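Pletholm 家务操作研究组招募参与者：机器收拾碗碟，现在能做到什么程度

招募对象：有日常家务或餐饮后厨经验的成年人
地点：Pletholm 实验楼一层
报酬：全程参与税前 2345 元，分两次支付
报名截止：四月底

项目背景

机器能不能接手家里和店里的杂活，这个问题问了很多年，答案一直比较含糊。展会上的演示往往只做一件事，东西的位置也事先摆好。换一张桌子，换一套碗，结果就可能不同。

Pletholm 与 Trasent 合作开展本项目，目的是弄清楚目前的机械臂在收碗、叠杯、分类、擦台面这类活上能做到哪一步，在哪一步需要人接手。我们不预设结论。做不了的部分同样会写进报告，操作失误和中途放弃的记录全部保留。

项目中的“叠放与归类”部分以塑料碗和杯子为主。单个碗放在桌上，怎么夹都有余地；几个碗套在一起以后，边沿之间只剩很窄的缝，要只取最上面一个，对人来说是顺手的事，对夹爪来说要难得多。大碗里套小碗，取的时候该取哪一个，也要看任务怎么说。

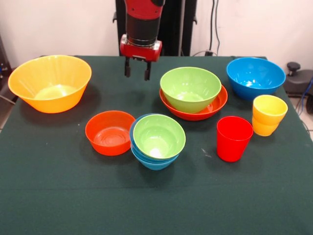

图：叠放与归类任务的桌面，碗和杯子有单放的，也有套叠的。

我们需要参与者做什么

参与者分为两组，报名时可填写意向，最终由研究组安排。

第一组为操作组。参与者通过手柄控制机械臂，按任务卡完成收拾、叠放、分开、归类等动作。不要求有机器人操作经验，第一次到场时有培训，培训时间计入报酬。同一项任务会重复多次，每次物品的摆法不同。请对重复性工作有心理准备，这一组的内容确实比较单调。

第二组为评判组。参与者先用手完成同样的任务，再观看机械臂自主运行的过程，并填写评判表。评判表主要问以下内容：
这一步如果在您家里或店里发生，您能否接受；
您会在什么时候上前帮忙；
完成后的摆放是否达到您平时的要求；
您愿意为完成这件事等多久。
评判没有标准答案，请按自己平时的习惯填写，不必照顾研究人员的情绪。

时间安排

每位参与者到场 2 次，两次之间至少间隔 72 小时。每次半天，上午场九点开始，下午场一点半开始，中间有休息。周三全天为设备维护时间，不安排参与者。

参与条件

年满十八周岁，能用中文阅读任务卡和填写表格；
平时承担家中一部分家务，或有食堂、餐馆、门店理货等工作经历，现职或曾任均可；
视力或矫正视力正常，能分辨常见颜色（任务卡会用颜色指代物品）；
报名操作组的，双手需能连续使用手柄；
能够完成全部到场安排。

Trasent 和 Basum 的在职员工及其直系亲属不能报名。Basum 负责本项目的数据核对，需要避免利益关系。参加过我们上一轮“叠毛巾”测试的人可以报名评判组，不能报名操作组。

左利手参与者目前偏少，欢迎报名。有后厨洗碗间工作经验的人也请在表中注明，我们会优先联系。

报酬与费用

第一次到场结束后支付一半，第二次结束后支付另一半。中途退出不需要说明理由，已完成的场次照常支付。市内交通费凭票报销，外地参与者的住宿费不在报销范围内。午餐由实验楼食堂提供，有忌口请提前告知。

安全与数据

机械臂运行时，参与者坐在黄线以外。操作位和观察位均有急停按钮，任何人觉得不合适都可以按下，按下后由研究人员检查并恢复运行，不会因此扣减报酬。请穿不露脚趾的鞋，长发请扎起，进入实验区前取下手链和较长的项链。

实验过程会录像，录像内容为桌面和机械臂，操作组另外记录手柄输入。评判表以编号保存，不与姓名放在一起。数据用于研究和撰写报告，报告采用 Perić 分级表，把每项任务分为“可独立完成”“需人协助”和“暂不可行”。参与者可在到场后三十天内要求删除本人数据。

报名方式

请在项目页面填写报名表，或到 Pletholm 实验楼前台领取纸质表。表中“日常家务情况”一栏请写具体一些，例如平时由谁洗碗、碗碟洗完怎么放、店里收一张桌子的步骤等，写几句即可，不需要简历。

收到报名表后，我们会在五个工作日内电话联系，确认组别和时间。名额满后报名的进入候补名单，有空缺时按顺序通知。到场时请携带本人身份证件和用于收款的银行卡号。

Pletholm 家务操作研究组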